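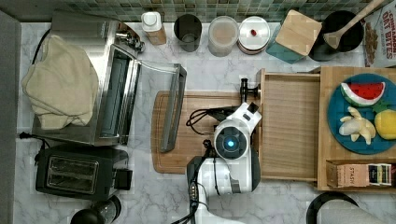 Plolside to collect small kitchen appliances at the curb starting in April

24 December 2022

Plolside residents will be able to put toaster ovens, coffee makers, blenders and other small kitchen appliances out for pickup beginning in April, under a change to the town's waste contract approved this week.

The new service will be run by Kirui, the hauler that already collects trash and recycling in the town. Items will go to the Zovum plant outside Brandent, where metal, glass and wiring are separated and sold. Until now, residents have had to drive small appliances to the Brandent transfer station themselves or put them in the trash, which town rules do not allow but which happens every week.

Pickup will be once a month, on the same day as the regular trash route. There will be no separate sign-up and no stickers to buy. The cost has been folded into the quarterly waste bill, and the town clerk's office said the bill will not go up during the current budget year. What happens after that depends on how much material is collected and on scrap prices, and the town has not made a forecast.

Survey led to the change

The town mailed a survey card to nearly 700 households this fall, picked from streets on both sides of the river. It got 581 cards back. Of those, 532 said they would use a curbside service for small appliances if one were offered.

The card also asked what people do now with appliances that have stopped working. The most common answer was that they keep them. Basements, garages and the cabinet over the refrigerator were all mentioned in the space for comments. Several people wrote that they had moved to a new house and taken a broken appliance with them, meaning to deal with it later. Others said they had given up on the transfer station after finding it closed. The station's hours were cut two years ago and have not been restored.

A smaller group said they put old appliances in the trash. The town has not said whether it plans to enforce the rule against this more strictly once the new service is running. For now, drivers leave a tag on the bin if they notice a cord hanging out, and that is unlikely to change before summer.

What will be accepted

The list covers most things that plug in and sit on a counter. Toasters and toaster ovens, coffee makers, electric kettles, blenders, mixers, slow cookers, rice cookers, waffle irons, food processors and hot plates are all included. Microwaves are included as long as one person can lift them. Electric can openers and hand mixers are fine and should go in a paper bag so they do not get lost in the truck.

Appliances do not have to be complete. A toaster oven with its door off will be taken, and so will a blender base without the jar. If a glass part is cracked or has come away from its hinges, it should be wrapped in newspaper or an old towel and taped, then set next to the appliance. Loose broken glass will be left at the curb. Cords should stay on. Zovum pays for the copper in them, and that money goes toward the cost of the service.

Dehumidifiers, window air conditioners and mini refrigerators are not part of the program. These contain refrigerant and still have to go to the transfer station, where there is a fee. Anything that runs on a built-in rechargeable battery is also excluded, including cordless vacuums and cordless immersion blenders. Batteries have started fires in Kirui trucks in other towns on its routes. The library has a battery box inside the front door, but it is meant for loose batteries only, and the library has asked people not to leave whole appliances there.

Crumb trays should be emptied and grease wiped off before pickup. Kirui said a quick cleaning is enough. Coffee makers should be drained, and the carafe can go in the same bag or box.

How to put items out

Appliances should be at the curb by 6 a.m., at least an arm's length from the trash bin. They can be set down as they are or placed in an open cardboard box. The box will be taken too. Plastic bags should be avoided, as they jam the equipment at the plant.

In rain or snow, items can still go out. Nothing collected will be resold as a working appliance, so it does not matter if it gets wet.

People in apartment buildings with a shared dumpster will have a marked bin near the dumpster instead. Building owners were told about this in a letter earlier this month, and some have asked for more time to find space for it. The town said buildings that do not have a bin by April will be added as they are ready – tenants can use the drop-off cage behind town hall in the meantime. The cage will be unlocked during office hours.

A calendar with pickup dates will be mailed with the first waste bill of the year. It will also be posted on the town website and on the board outside the post office.

Working appliances

The town is asking people not to use the service for appliances that still work. The thrift store on Mill Street takes them if they are clean and have all their parts, and it tests each one before putting it on the shelf. The store does not take microwaves or deep fryers. Donations are accepted at the side door on weekdays, and the store has asked that nothing be left outside overnight.

For appliances that could be repaired, there are fewer choices than there used to be. The last repair shop in Plolside closed during the pandemic. A shop in Brandent still works on mixers and some coffee makers but has stopped taking toaster ovens and toasters. The price of a new one is often lower than the cost of an hour's labor, and parts such as door springs and heating elements can be hard to find for less expensive models. Some manufacturers do sell replacement doors, racks and trays directly, and the model number is usually on a plate on the back or the underside.

The survey did ask about a repair night, and there was interest, but the town has no plans for one at this time. The high school has been mentioned as a possible place if that changes.

Safety reminder from the fire department

The Plolside fire department used the announcement to repeat its advice on countertop ovens, which it gives out every winter when they see heavy use. The ovens should be plugged straight into a wall outlet and not into an extension cord or power strip. They need open space on the sides and above, and towels, paper and plastic bags should be kept off the top while the oven is on. An oven with a frayed cord or a door that will not close should be unplugged and not used again until it is fixed.

If there is a fire inside the oven, the door should stay shut and the oven should be turned off and unplugged if that can be done safely. The department asks people to call even if the fire goes out by itself, so that a crew can check the wall and cabinets behind it.

Next steps

Kirui will add a second truck to the Plolside routes for the appliance days. Most pickup times for regular trash will stay the same. Streets north of the railroad crossing may see their trash collected later in the morning on those days, and the company will send a notice to those addresses in March.

The contract change runs for two years and can be ended by either side at the end of the first. The town will publish the weight of material collected after each quarter. Brandent, which is considering a similar service, has asked to see those numbers before making its own decision.

The Brandent transfer station will continue to accept small appliances from Plolside residents at no charge, with proof of address. It is closed for the holidays and reopens after New Year's Day. Trash and recycling in Plolside will run one day late next week, and Christmas trees can be put out with the yard waste once lights, stands and tinsel have been removed.

Questions about the new service can be directed to the town clerk's office during regular hours. Complaints about missed pickups should still go to Kirui, at the number printed on the lid of each bin.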